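4. Everyday names for pale greens and greys

We now come to the part of the study we enjoyed most. The earlier sections dealt with strong colours, where people in both Skerken and Nakotska agreed so readily that there was little left to explain. Pale colours are a different matter, and a wonderful one! A kitchen benchtop that one person calls grey is stone to her brother and "sort of oatmeal" to their mother, and all three are quite sure of themselves.

4.1 What people were asked

We visited 210 homes in the two towns and asked one adult in each to name the colours of their benchtops, wallpaper and small household goods in whatever words came naturally. This gave us 501 naming responses. We removed those where the speaker named a pattern or a material and gave no colour at all ("marbly", "flowery"), leaving 478 for analysis. Responses were sorted into families following Abernathy's scheme, with one change: we kept mint apart from light green, as our speakers plainly did.

Two things stood out on a first reading. Speakers named a veined surface by its main colour and then went back to add the veins, often with great relish — rust, tea, toast, wet sand. With plain pale surfaces they did the opposite. They reached first for a food or a plant and only later, if pressed, for a basic colour word. Figure 5 shows colours and patterns of the sort discussed in this section.

Figure 5. Pale green, marble-patterned grey and small floral print. First view: a light green square lying on grey veining, with pale lavender wallpaper behind. Second: mint green at very close range. Third: grey stone pattern with a brownish-orange vein. Fourth: light green against grey and brown.

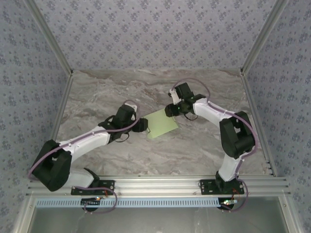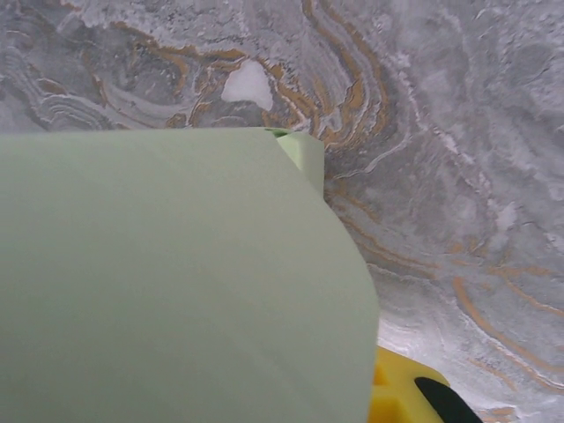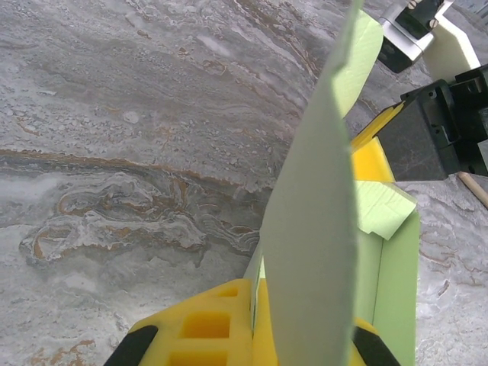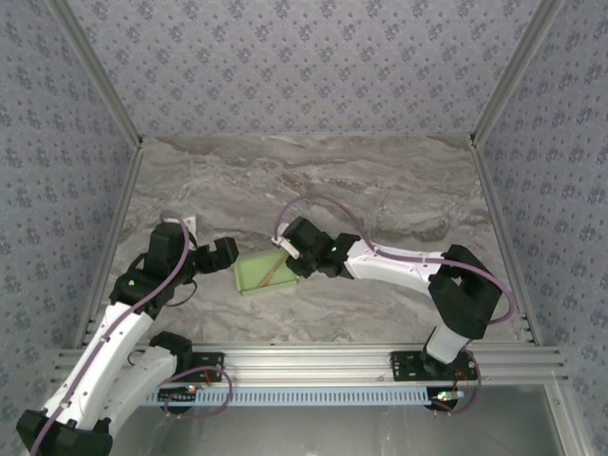 4.2 The pull of the background

Vira Lysenko's earlier work in Bikodora suggested that people name a pale colour partly by what sits next to it, and our responses bear her out handsomely. Light greens kept on grey benchtops were mostly called mint. The same family of greens on timber drew sage, pea and, from several older speakers in Nakotska, "hospital". Wallpaper had a weaker effect. Lavender papers were often called grey until the speaker looked back from something green, at which point the purple was noticed and sometimes exclaimed over.

We had not planned for this last effect and did not control the order in which items were named, so we treat it with care. It does fit the remarks speakers made along the way. One woman in Skerken, having called her hallway paper grey for years, changed her answer twice while we stood there and then went to fetch a neighbour for a second opinion. The neighbour said blue. Both answers are kept in the data under their own speakers' homes.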